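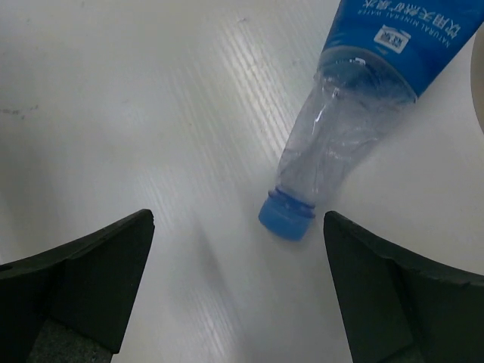 Clear plastic water bottle with a blue screw cap and a blue label.

Bottles, caps and labels: frequently asked questions
Mavelico Recycling Service, household collections
Last updated April 10, 2024

Do I leave the cap on or take it off?
Leave it on. Empty the bottle, squash it and screw the cap back on. Loose caps are small enough to fall through the first screen at the Coden sorting plant, where they end up with broken glass and grit. A cap that stays on its bottle travels with it and is separated later by flotation.

The cap is a different plastic from the bottle. Does that matter?
No. Most drinks bottles are PET, and most screw caps are polyethylene or polypropylene. After shredding, the flakes go into a water tank. PET sinks and the cap material floats, so the two streams are drawn off separately. Both are sold.

Should I remove the label?
There is no need. Paper and thin film labels come off in the hot wash. The exception is the full-length shrink sleeve that covers the bottle from neck to base. These can confuse the optical sorter, which reads the sleeve and not the bottle underneath. If the sleeve has a perforated strip, tear it off and put it in general waste.

Do bottles have to be washed?
Water bottles only need to be emptied. Rinse bottles that held milk, juice, cooking oil or sauce. Cold water is enough. A bottle with a spoonful of liquid left in it will be accepted; a half-full one is too heavy for the air jets and will be rejected.

How should I squash a bottle?
Lengthways if you can, by pressing the sides together, then replace the cap to keep the air out. Do not crush it end to end into a disc. Flat discs tend to be sorted as paper.

Which bottles can go in the blue-lid bin?
Water, soft drink and squash bottles
Milk bottles
Shampoo, shower gel and washing-up liquid bottles
Cleaning product bottles, including bleach, if empty
Cooking oil bottles, rinsed

Which bottles cannot?
Engine oil, antifreeze, weedkiller, paint thinner and anything marked with a flammable or toxic symbol. Take these to the hazardous goods counter at Biltetti. Water cooler bottles are also refused in the bin on account of their size; return them to the supplier or bring them to the site.

What about trigger sprays and pumps?
Trigger sprays can stay on. Pump dispensers should be removed, as most of them contain a metal spring.

Does the colour of the plastic make a difference?
Not to you. Clear, light blue and green PET are all collected together and sorted at Coden. Clear PET has the highest resale value. Black plastic is still not accepted from any household in the area, because the near-infrared sorters cannot detect carbon black pigment. A trial with a second type of sensor began in January and the results have not been published.

Can I put bottles in a plastic sack?
No. Put them in the bin loose. Sacks are pulled out by hand at the picking belt and are not opened. The one exception is the Gu district, where the streets are too narrow for the bin lorry and the clear sacks we supply must be used. Those loads go to a separate bay.

How many bottles will the bin hold?
The standard bin has a capacity of 115 litres. If yours fills before collection, apply for a second one using the form on the bins page. There is no charge for households of five or more.

My bin was left with a red tag. What does it mean?
The crew found something that should not have been there. The reason is ticked on the tag. Remove the item and put the bin out again on your next collection date. After 3 red tags in twelve months we will write to you, and the bin may be withdrawn.

What happens to the bottles afterwards?
They are sorted, pressed into bales and sold to reprocessors. A PET bale from Coden weighs 600 kg. The reprocessor shreds, washes and melts the flakes into pellets, which go into new bottles, food trays and polyester fibre. We do not control which of these it is -- that depends on the buyer and on the grade of the bale.

What share of bottles is collected?
In the last sampling period, 67 per cent of plastic bottles thrown away by households in the area were found in the blue-lid bin. The remainder were in general waste. Litter is not included in this figure.

Are plant-based or compostable bottles accepted?
Read the code on the base. Plant-based PET is chemically the same as ordinary PET and can be recycled with it. PLA cannot -- it melts at a lower temperature and spoils the batch. Put PLA bottles in general waste, even where the label says compostable. The garden waste plant does not reach the temperature they need.

There is no code on my bottle. What should I do?
If it is a bottle and it held food, drink or a household product, put it in the bin.

Who do I contact about something not covered here?
Write to Kjell Ljungberg, Materials Officer, using the contact form. Give your postcode and, for queries about a particular item, the code on its base. Missed collections are handled by a different team and should be reported on the collections page.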